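Por qué el kétchup no cae cuando le das la vuelta al bote

Sección: La ciencia en la cocina. Nivel: a partir de nueve años.

El agua es un líquido sencillo. Si inclinas un vaso, sale. El kétchup se comporta de otra manera: puedes poner el bote boca abajo y esperar un buen rato sin que caiga una gota. Luego lo agitas y sale demasiado. La parte de la física que estudia cómo fluyen los materiales se llama reología.
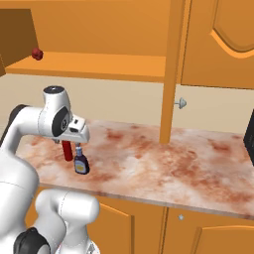 Tiempo de lectura: 3 minutos

Qué es la viscosidad

La viscosidad mide la resistencia de un líquido a fluir. La miel tiene una viscosidad alta; el agua, baja. En los dos casos, si la temperatura no cambia, la viscosidad es siempre la misma, tanto si remueves deprisa como si remueves despacio. Estos líquidos se llaman newtonianos.

El kétchup es un fluido no newtoniano. Su viscosidad depende de la fuerza que recibe. En reposo es espeso. Cuando se agita, se vuelve más fluido.

Qué hay dentro

El kétchup contiene agua, azúcar, vinagre, sal y trocitos muy pequeños de tomate. Muchas marcas añaden goma xantana, un espesante formado por moléculas muy largas. En reposo, esas moléculas están enredadas y sujetan el agua y el tomate. Al agitar el bote, se estiran y se ordenan en la dirección del movimiento, y la salsa resbala mejor. 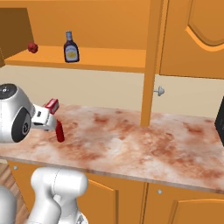 Samran Chareonsuk pregunta en los comentarios si con la mostaza pasa lo mismo, porque en su casa sale primero un líquido amarillo. Sí, la mostaza también se vuelve más fluida al agitarla. El líquido amarillo es agua con vinagre que se ha separado del resto.

Experimento: la carrera de las salsas

Material: una bandeja lisa, una cuchara, kétchup, miel y agua.

Coloca una cucharada de cada producto en un extremo de la bandeja. Levanta ese extremo poco a poco y anota cuál se mueve primero. Limpia la bandeja. Remueve el kétchup en un vaso durante 80 segundos y repite la prueba enseguida. Compara los dos resultados.

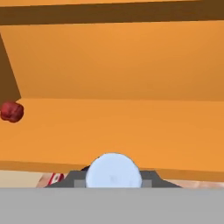
¿Qué pasa si dejo reposar el kétchup después de removerlo?
Vuelve a espesarse, ya que las moléculas largas se enredan otra vez.

Vocabulario

Fluido: materia que puede fluir, como los líquidos y los gases.
Espesante: sustancia que aumenta la viscosidad de una mezcla.
Reposo: estado de lo que no se mueve.

Texto: Siriporn Panyasiri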